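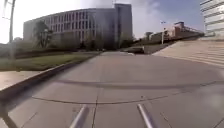 September, notebook of the Buleo navigation work

Continued from the previous entry. The planner still makes a small swerve on open concrete where there is no obstacle. Siebe Vermeulen saw it first in the replay and asked me if I had changed the costmap weights. I had not.

I went through the logs in the morning. The traversability layer gives a high cost to thin dark curves on the pavement. A tyre mark gets nearly the same cost as a kerb edge, and the curved expansion joint also gets something, but weaker. The straight joints are mostly fine. My guess is that the training set has many straight joints and very few curved ones, so the network has learnt "dark and curved" as a border. I must check this before I write it in the report.

The real kerb on the left is found well, also where the grass behind it is patchy. The pale slope with the shallow steps on the right is the worse problem. In strong sun it has almost no texture, and the layer marks its lower part as free ground. For the swerve we lose some comfort, for this one we could lose the robot. I have put it first in the list.

What I changed today, branch Kaminwood:

Edge cost now needs support from the depth layer. If depth says flat within 17 mm, the image cost is divided by 5.
Decay of old cells set to 9 cycles, it was much longer before and the ghost of the mark stayed behind us.
Masked the two front bars again. The old mask was made before we moved the camera mount and it was a few pixels wrong on the right bar.

Replay over 200 frames: the swerve is gone with the new edge rule. The path is a clean line along the pavement. On the slope there is no improvement, as expected, because I did not touch that part.

14:30 — talked with Siebe. He thinks we should fix the exposure first and only then retrain. The sky on the left is burnt out and the auto exposure measures over the full image, so the ground values jump when the heading changes. I agree with him, but I want to try metering on the lower half only, it is one line in the driver config.

To do: lower half metering, then record the same route again. Ask Corby if the Cheung labels contain steps seen from the side. Until the slope is solved, keep the manual keep-out zone on the right — please do not delete it from the map file.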